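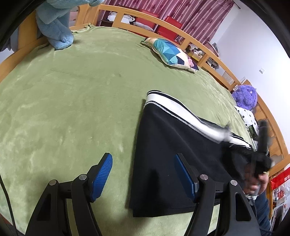
Crédit photo : Mirko De Luca

Rapport de projet - Gestion des ressources humaines, deuxième année
Droit à la déconnexion et encadrement de proximité : le cas de la société Sturnier

1. Contexte et objet
Le présent rapport porte sur l'application de la charte de déconnexion adoptée en avril par la société Sturnier, site de Clostholm. L'effectif du site s'élève à 26 salariés, dont deux responsables d'équipe. La charte prévoit qu'aucune réponse à un message professionnel ne peut être exigée entre la fin du service et la reprise du lendemain.

2. Méthode
Onze entretiens semi-directifs ont été conduits sur site, d'une durée comparable, à partir d'une grille commune. Ils ont été complétés par l'examen de 1 476 messages internes, préalablement anonymisés par le service informatique. Seules l'heure d'envoi et la fonction de l'expéditeur ont été retenues.

3. Résultats
Les envois tardifs proviennent principalement de l'encadrement et concernent surtout les modifications de planning. Les salariés interrogés connaissent l'existence de la charte - plusieurs l'ont signée - mais peu en ont retenu les modalités. Les parents de jeunes enfants déclarent consulter leur messagerie le soir afin d'anticiper un changement d'horaire.

4. Préconisations
Il est proposé de programmer l'envoi différé des messages non urgents et de fixer une heure limite pour toute modification de planning. Un point annuel avec chaque responsable d'équipe permettrait de suivre l'application de ces règles. La grille d'entretien figure en annexe 2.

Rapport remis le 04/06/2023.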